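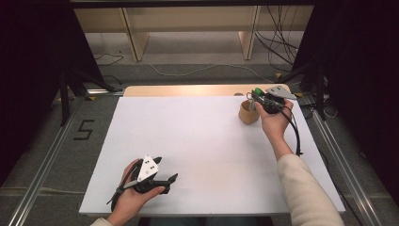 I bought the Brunby grain moisture meter in April, before there was anything in the field to measure. I wanted to learn the buttons in peace. Now I have used it through wheat, then through soybeans, and a little in corn, so I think I can write something useful about it.

We farm 367 acres on the low side of Testthorpe. The ground is heavy and the mornings are foggy, and in the fall the question every day is the same: can we start, or do we wait until after lunch? For many years I answered it with my teeth. I bit a bean, and if it cracked, we went. My father-in-law still does this and he is right more often than I like to admit.

## What you get

The meter comes in a padded bag with a shoulder strap, a small brush and a printed manual. The manual is translated badly, but the tables in the back are clear. I paid for mine at Buko, in the store, and the price was a little lower than in their catalog. Batteries are not included, and the door for them needs a screwdriver. I find this a poor choice for a thing which is used on the tailgate of a truck.

## How it works in the field

You fill the cup to the line, level it with the lid, close it and press the green button. After around 15 seconds you have the number. There is no grinding, so you can pour the same sample back in the bag and test it again later.

The important word is *level*. If you press the beans down with your hand, the number goes up. If you pour too slowly, it goes down. I made both mistakes in wheat, and I was angry with the meter for a week until I read the manual again, more slowly this time. Now I always pour from the same height and I do not touch the grain. 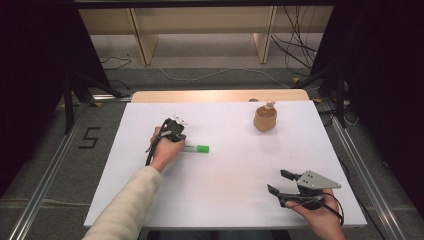 *White marker with its green cap on.*

Temperature matters also. The meter corrects for it, but it needs time to do this. When I carried it from the warm cab directly to a cold bin, the first reading was always strange. I leave it outside on the step while I drink my coffee and then it behaves well.

## Compared with the Rocha

Before this one I borrowed an old Rocha, the kind with a crank, where you crush the sample. The Rocha is slow and it is heavy, and you lose the grain each time. But I must be fair: in very wet corn it was steadier. The Brunby becomes nervous when corn is fresh and wet. I tested the same bucket again and again one evening, and the readings did not want to agree with each other. In soybeans close to dry it is the opposite, and there I trust the Brunby more.

I carried samples in closed jars to the elevator whenever I had a load to deliver. In beans my meter was usually a little on the dry side compared with theirs. It is possible to enter an offset in the menu, and I did, and after this the difference was too small to argue about. Please do this with your own buyer and not with my number, because their machine is the one that decides your check.

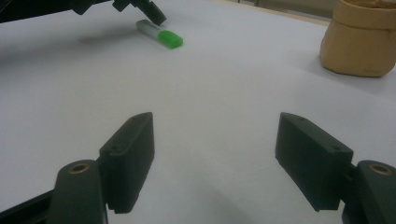 *Fingers open above the white tabletop.*

## What I do not like

- The screen is hard to read in full sun. You must turn your back and make a shadow.
- The list of crops is long, but you cannot move your favorites to the top. I press the down arrow past rye, millet and many things I will never grow.
- The strap clip broke in the second month. I replaced it with a piece of baler twine – it is ugly, but it holds.
- It turns itself off too soon, usually when I am still walking back with the next sample.

## Would I buy it again?

Yes, for beans and small grains. It saved us from starting too early on several mornings, and once it told me that the far end of the field was ready when the near end was not. I had always treated the field as one thing. We opened it from the other side that day and lost no time.

For somebody who grows mostly corn and harvests it wet, I would say try one first, or look for a used crusher type. I give it 4 stars out of five. The missing star is for the screen and the clip together.

I will write again after a winter in the shed, when I know if the offset has stayed where I put it. 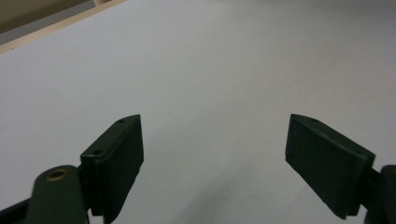
**Khurram Ghauri:** We have the same model and I agree about wet corn. What helped us was to let the sample sit in a closed bag for 2 hours indoors before testing. It is no use when you are standing at the field edge wanting an answer, but for checking bins it made the readings much calmer. Did you clean the cup between crops? Ours read high all through the beans until I brushed out the wheat dust from under the lid.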